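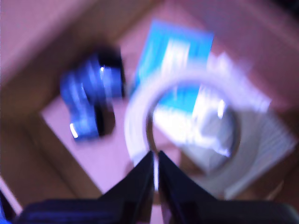

An open cardboard carton, seen from above.

Parnura, the snack maker best known for its salted corn rings, has added a line of regional flavors to its permanent range. The four new varieties reached grocery stores on 01/02/2023, following a limited trial in December at 31 stores operated by the Kemmont chain.

The flavors were chosen from 689 suggestions submitted by customers. They are smoked trout and dill, peach barbecue, green chili stew, and buttered sweet corn. A fifth candidate, maple and black pepper, was withdrawn before the trial when the kitchen could not keep the seasoning from clumping.

Thaís Macedo, head of product development, said the green chili stew required the most work. "We prepared 117 versions of the seasoning," she said. "The early ones tasted of heat and very little else. Customers who wrote to us wanted the stew — the onion, the potato, the long cooking."
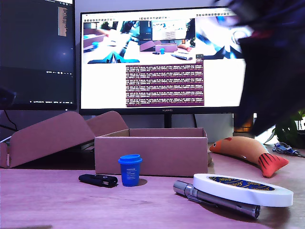 Cardboard boxes on a desk, with a small blue cup and a flashlight in front.

The seasonings are blended by Ferex, which has supplied the company for many years. Production takes place at the Cordeiro plant, where a second fryer was installed last fall. Each variety is sold in a 100-gram bag, the same size as the original rings.

Response during the trial was uneven. Peach barbecue sold out in its first week at most locations, while smoked trout and dill moved slowly until stores placed it beside the crackers and soft cheeses. Parnura has kept that arrangement for the wider release.

The company has not announced plans to sell the range abroad. Stores that wish to carry single varieties may order them by the case beginning in spring.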